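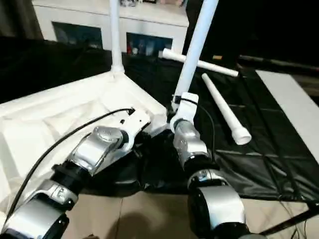
Why not just replay a recorded path, asked one reader after my last post on Dadano, and skip the planner altogether? Fair question! A replay is lovely until a pipe leans a little, and then both arms carry on as if it didn't. So I've been rewriting the bit of Dadano that replans mid-move – it now checks the pipe's tilt 14 times a second and shares one plan between the two arms. Four evenings of work, and I'm thrilled with it. Next up is the grip controller, which still runs on the old Skutus code from January and badly needs some love.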